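We got to Kulby a little after ten on a Monday in May, later than planned, having missed the turn by the feed store twice. The old woolen mill opens its doors once a year, and my sister and I had been promising each other this trip for ages. Admission was 4 dollars, which went toward the roof, and for that you got a paper map, a cup of coffee and the run of the place until closing.

We started in the dye house, as the map told us to. The guide explained how they used to get their reds and oranges from madder root, long before the powdered dyes came in, and how the river water at Draltirdale made a softer shade than the water in town. I could have stayed there all morning – the smell alone took me right back to my grandmother's back porch.

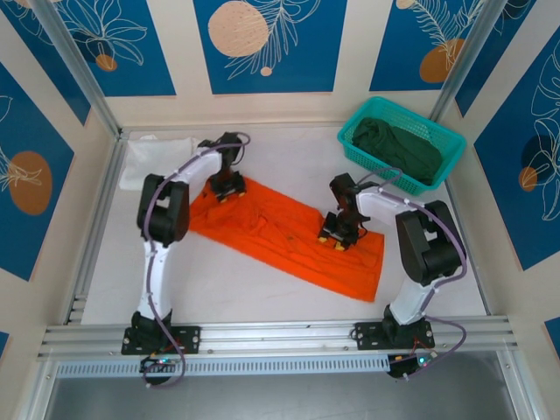
Upstairs was the weaving floor, with 29 looms in two long rows. They run only one for visitors, and goodness, the racket! You feel it in your teeth. The mill once had 176 people on its books, and most of them lived within walking distance, in those little brick rows you pass on the way in. A display by the stairs had their lunch pails and pay slips, and we lingered over those longer than over the machinery.

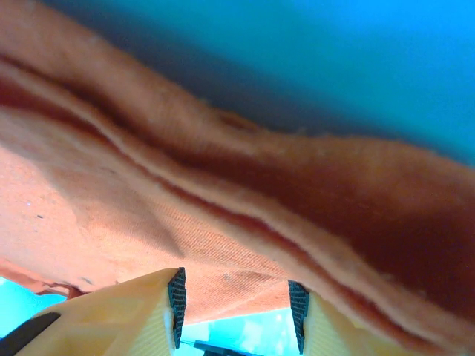 My sister said the madder shades fade much more kindly than the modern ones, and that she still has a blanket from the mill shop to prove it, bought in 2000 and washed every spring.

We had soup and rye bread in the canteen, then went back down for the mending talk, where I finally learned how to darn an elbow without leaving a lump. 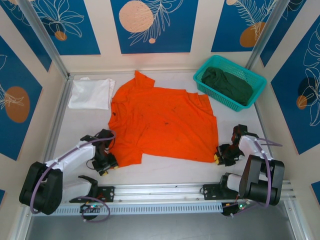
The shop is by the gate and takes cards now. I came away with two skeins of gray yarn and a bar of wool soap, and my sister bought another blanket. Parking is free behind the church, but wear sturdy shoes, as the yard is all cobbles.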